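**Part-time layout and copy assistant, Treria Quarterly**

Treria Quarterly is a small print magazine about home crafts, table settings and paper goods. It is published by Jurngate and goes out four times a year to subscribers and a few shops. We need a part-time assistant to help get the July issue to the printer and to stay on after that.

The job is two days a week. One of those is in our office over the Zornine print shop, and the other can be done from home. You would be placing text and pictures in page templates, checking captions against the contributor list, fixing typos, and chasing late copy by phone or email. In the weeks before we go to print there is some evening work – this is paid at the same rate.
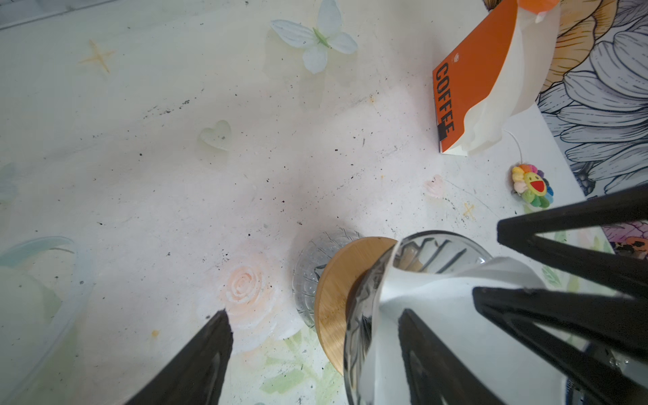
Treria Quarterly · Issue 8 · p. 46

You should have worked on a newsletter, magazine or catalog before, paid or unpaid. You need to spell well and be able to follow a house style sheet. Experience with page layout software is required, but we don't mind which program you learned on. A degree is not required. Knowing something about sewing or paper crafts would help with the pattern pages, where a wrong measurement means letters from readers.

The position is for six months to start, with a two-week paid trial. You will report to Roksolana Dovhaniuk, managing editor.

To apply, send a resume and two pages you have laid out or edited. Printed pages are fine – mail them to Jurngate, attention Trajkovski Room, and include a stamped envelope if you want them back. Please tell us which two days of the week suit you and the earliest date you could start. We start reading applications on April 15, 2024, and will keep the listing up until the job is filled.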